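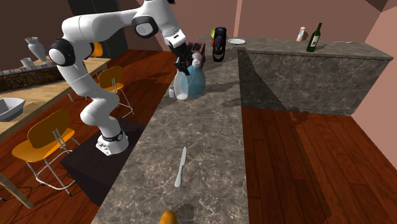 I have a confession to make about my July. I was meant to be painting the back fence, and instead I watched all 40 episodes of Kerville, a show I'd sworn for years wasn't my kind of thing (a small-town vet, a feud over a bridge, a lot of knitwear). My fence is still half brown and half a sort of tired grey, and I'm not even sorry.

If you haven't met it yet, Kerville ran for 4 seasons on regional telly and then vanished. No repeats, no box set, nothing. The only people who talked about it were the ones who'd taped it off the air, and they talked about it a lot! I used to get cornered at parties. Then Tollus, the little streaming outfit that seems to live on old dramas and subtitled crime, picked up the lot and put it out in one go, and suddenly my phone was full of messages from friends asking whether I'd got to the flood yet.

I had not got to the flood. I was still in season one, which I'll warn you is a bit of a slog. The colour is murky, everybody mumbles, and there's a whole episode about a missing trailer that goes nowhere at all. Stick with it. Somewhere near the start of the second season the writers worked out that the vet was never the interesting one, and handed the show over to her mother-in-law, and from then on I was gone. Dinner on my lap, washing still in the machine, one more before bed and then another one after that.
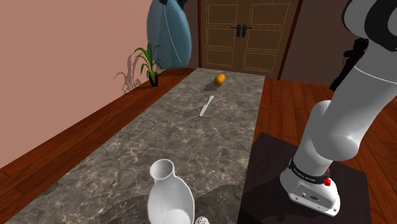
What got me was how patient it is. A modern series would have burned through the bridge business in an hour and then blown something up. Kerville lets two sisters sit in a parked ute and not speak for what felt like half an episode, and I was leaning so far forward I nearly came off the couch. The theme tune helps too – all accordion and rain – and I've been humming it at the supermarket.

So of course I went to the fan day. It was held at the old Vedside cinema, the one with the wonky balcony, and more than 2,000 people turned up for a place that was never built for anything like it. They ran the flood episode on the big screen 2 times over so everyone could get a seat, and I heard grown adults shout the lines along with the cast. The woman beside me had brought her own cushion and a thermos, and she passed me a tissue before the sad bit had even started. She knew.

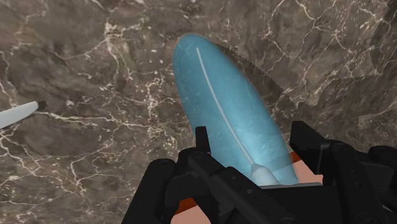

There's talk of a new series, with Fallahi Pictures said to be sniffing around the rights, and I'm torn. Part of me wants to know who ended up with the farm. The rest of me remembers that last shot of the empty road and would like everyone to leave it alone, please. Ask me again once I've finished my second go through. I'm up to the missing trailer, and I have to say it's growing on me.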